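**Metal finishing for small shops -- notes for session 2**
Dagmar Šimek, 20th April

Read these before you come. I'm going to be rude about patina recipes, and I'd like you to have your objections ready.

## Claims you will hear about wax

Most supplier sheets say a hot wax finish "seals" steel. I don't believe it, and you shouldn't until you've tested it on your own stock. Wax slows rust indoors. On a gate or a handrail it wears off wherever hands and rain get at it, and those are the places the customer looks at.

The Hafstein sheet promises one coat is enough. Enough for what? It gives no humidity, no steel grade and no surface prep. In January we hung bare, waxed and oiled samples in the unheated shed. The waxed ones did better than the bare ones, but the oiled ones were close behind, and I would not bet a commission on the difference.

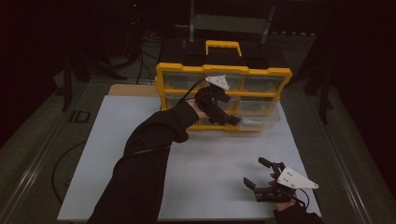
*Fig. 1. Parts organizer with clear drawers and a carrying handle.*

## Heat colors

The charts disagree with each other. Time at heat matters, the alloy matters, and so does the light over your bench. Blue under a warm bulb can look purple in daylight. If someone tells you they can read temperature from color to within a few degrees, ask them to do it twice.

For our exercise:

- Clean to bright metal. Scale left in a corner will fool you.
- Set the kiln to 200 °C and hold.
- Write down the color before you look at anyone's chart.
- Repeat at 222 °C with a fresh piece from the same bar.

You may see hardly any change between the two. Write that down as well. I get too many lab sheets that match the textbook a little too well.

## Grit

The Sonum and Derkard belts are sold under the same grit number and they don't leave the same scratch. Partly that's wear, partly it's how hard you push. Compare them on scrap first -- and with new belts, please, or the comparison is worthless.

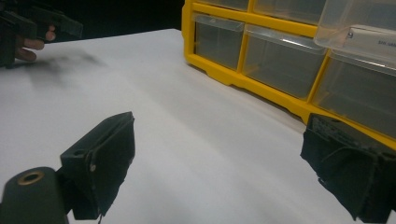
*Fig. 2. White tabletop, yellow organizer at upper right.*

## For next time

Bring one finished piece you are unhappy with and a written guess at why. "Bad steel" is not accepted as a reason unless you can show me. Read the Jevham handout on rust removers too, skipping the testimonials at the back. Rinse times are in the table, and I'd double them.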